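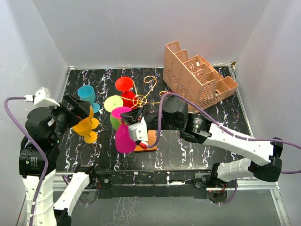 Salmon-peach desk organizer with stepped dividers, on a black tabletop.

Hikley Receipts, a small pile of shop receipts as plain text

Hi! I typed up 1263 paper receipts from stationery and hardware shops in Hudari and put them all in one CSV, mostly to see how much I was spending on pens (a lot). Last updated May 30, 2022.

What you get
receipts.csv has one row per receipt: shop, town, total, number of items.
items.csv has the item names the way the till printed them, so expect things like "ORGNZR DSK PCH" and worse.

Known problems
Some 700 rows have no time of day, the ink had faded too far to read. The Wandside branch changed its tills in September, so the tax column moves over by one after that. I fixed most of it by hand but 45 rows still look off to me, and they're marked with a 9 in the check column. Sorry about the 9, it made sense when I picked it!

Using it
Do what you like with it, just mention Hikley Receipts somewhere. If you can work out what "SAWATZKY MISC" means on the hardware ones, please open an issue.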